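September, notebook, film bench

Second go at the Sindale developer. The claim on the sheet is that one liter does 264 rolls with no loss of speed if you top it up after each one. I don't believe it, and the first three test strips haven't changed my mind. Shadows on strip 2 are thin. Strip 3 is better, but I gave it longer and forgot to write down how much longer, so it counts for nothing.

Thermometer again. The Hurnau one and the old glass one disagree by a full degree. Used the glass one because I've used it for years, a poor reason. Need a third to settle it.

Densitometer log is up to 970 readings. Most of them are from the Latholm stock and say the same thing: base fog creeps up once the box has been open a while. Hyun paper looks flat next to it, but I printed both under the same filter and that may be all I'm seeing. Redo at a harder grade before anyone quotes me.

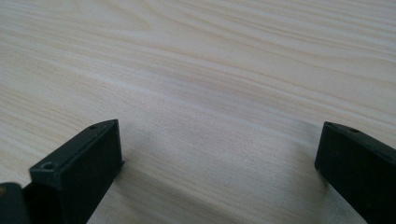
Amirul Lubis thinks I'm blaming the developer for my own agitation, and that strip 2 would look fine if I had turned the tank every thirty seconds as the sheet says. Maybe. I was turning it every minute, same as always. Will run it his way at 4 pm with fresh film from the same roll, and if the shadows are still thin I'm going back to the old powder.

Order more fixer. Wash tray clips.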